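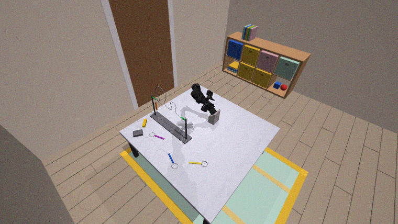
The white table, with the arm reaching in from the far side.

Stadura scrum cap review: one pre-season in

I've been putting off buying a new scrum cap for ages. My old one had gone hard round the ears and smelled like a bin, and my wife had started leaving it on the back step overnight (fair enough). So in August, with pre-season looming at Kultosley, I finally gave in and ordered the Stadura. It cost me 43 quid with postage, which is more than I've ever spent on something for my head, haircuts included.

First thing, sizing. I'm a medium in everything and the medium was tight. Really tight! I got it on in the kitchen and could feel my eyebrows moving. I nearly sent it back, but Chukwuemeka Uzor, who props for us and has a head like a paving slab, told me to wear it round the house for a few evenings first. He was right, it gave a bit and now sits lovely. If you're between sizes though, go up.

The padding is thinner than I'm used to. I did worry about that, but in the scrum I prefer it. My old cap used to ride up as soon as we engaged and I'd spend the whole put-in looking at the inside of it. This one stays where it is, even when the second row is shoving his shoulder into places it shouldn't go. The ear holes are a good size too and I can hear the calls at the lineout, so I've lost my best excuse for jumping at the wrong time.

Now the moans. The chin strap is fiddly. It's a lace with a little toggle, and with cold or muddy fingers you haven't a hope. Nneka Jibrin coaches our forwards and she ended up doing mine up for me in front of everybody, like a mum at the school gates. I've since swapped the lace for one out of an old pair of boots and it's much better. It also gets hot. We had a friendly away at Okeke on 10th August, blazing sunshine, and by half time I had sweat running into both eyes. We lost by 17 points and I'm not blaming the cap for all of them.

Washing is easy enough. Cold water, bit of soap, hang it on the line. Mine took a good day and a half to dry, so don't leave it until the morning of a match like I did. The blue has faded a touch already, and there's some stitching coming loose by the left ear that I'm keeping an eye on.

Would I buy it again? Yes, I think so, but in a large, and I'd change the lace before I'd even tried it on. Four out of five from me.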